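We use cookies to keep you logged in and remember your forum settings. Accept | Manage

Oiling butcher block – is the monthly schedule a myth?

grainofsalt78
Every care sheet says to oil a butcher-block top monthly, forever. The one that came from Hernthorpe says it twice, and Hernthorpe sells the oil. I put on two coats when the top was new and have done nothing in the year since. No food goes on it, just tools and paper.
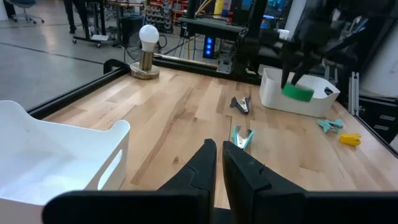

So who has skipped the schedule and regretted it? I want to hear about real damage, please, and "wood needs to be fed" doesn't count. It's dead. It doesn't eat.

Ninh
Depends on your air. Mine opened up along a glue line in February with the heat running. Humidity in the room was 31 percent. I glued it, clamped it and went back to oiling.

grainofsalt78
Did the oil fix it, or did the heat go off in spring? Mineral oil barely slows moisture down. Glue lines open when the top is screwed down tight and can't move.

Ninh
Mine was screwed down tight, so fair enough. Still oiling.

Reply 4 – tanava_shop
I switched to hardwax oil from Gatness. $78 a can, which hurt, and it took 20 hours before I could set anything on it. I'd call it better against rings. The "lifetime" claim on the label I don't believe for a second.

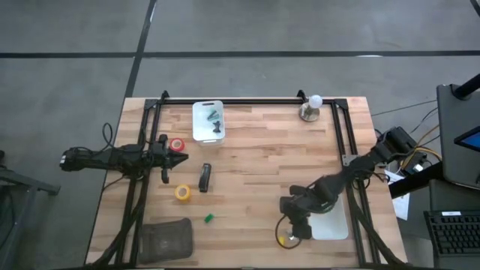
Reply 5 – plainpine
Disagree with the whole thread. Put film finish on a work table and stop thinking about it. Mine has polyurethane, three coats, and coffee wipes right off.

Reply 6 – tanava_shop
Until it chips. Then you're sanding the whole top – with oil you touch up one spot.

Reply 7 – grainofsalt78
Both of you are guessing, me included. I'm leaving my top alone for another year and will post if it splits.

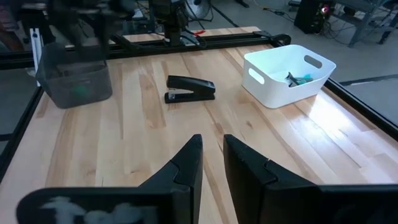 Related threads
Does mineral oil go rancid?
Slotted holes or figure-8 fasteners for a wide top
Hernthorpe care kit: worth it? (700 views)
Getting black water stains out of maple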